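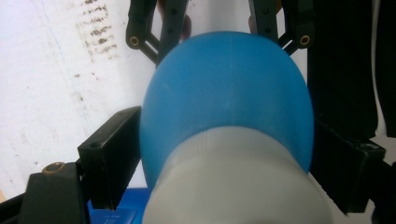

Blue top, black fingers, and a good firm squeeze on both sides.

I've had the Haltix hand gripper for the best part of two months now, so I think I've earned an opinion. For anyone who hasn't used one, you hold it like a chunky pair of tongs, do the job yourself, and the camera on it records everything so the robot arm can learn from your go at it. No joystick, no headset, no swearing at a screen.

I came to it from the Munro remote control set, which cost us over 3566 pounds once we'd added the foot pedals (don't bother with the pedals). With the Munro I could get through a pick and place job in a morning if nothing crashed. With the Haltix, Thandeka and I got 200 goes done between breakfast and lunch, and she'd never touched one before. That alone sold me!

The grip is lovely. The fingers are plain black blocks and they close evenly, so rounded things sit between them without you having to fiddle. The brass rings in the joints are a nice touch too, and after all this use mine still move as smoothly as they did in March. I do wish the trigger was a bit lighter — by go number 58 my thumb was complaining, and I've got big hands.

Now the moan. When you're holding something large, the camera sees that and very little else. Jinfeng trains our models and she's forever telling me to start each go further back, so there's some room in view before the object fills it up. She's right, but it's easy to forget when you're in a rhythm.
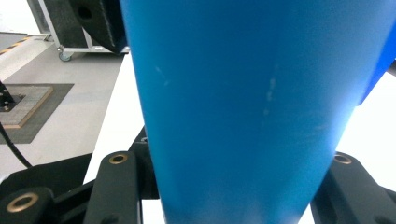
Big blue taper, held close. Plenty of blue, with a slice of the room at top left.

Setup took me nine minutes following the booklet, though the page on lining up the camera reads as if it was written for someone who already knows how. Bontu ended up ringing Rusard, where we bought it, and they talked her through it very patiently. Spare finger pads are a bit dear and the carry case is rubbish, the zip went in the first week.

Would I go back to remote control? For heavy stuff, yes, I'd still want the Munro and a decent distance between me and the arm. For bottles, tubs and general tabletop bits I'd pick up the Haltix every time. Four stars, and I'd give it the fifth for a lighter trigger and a case that shuts.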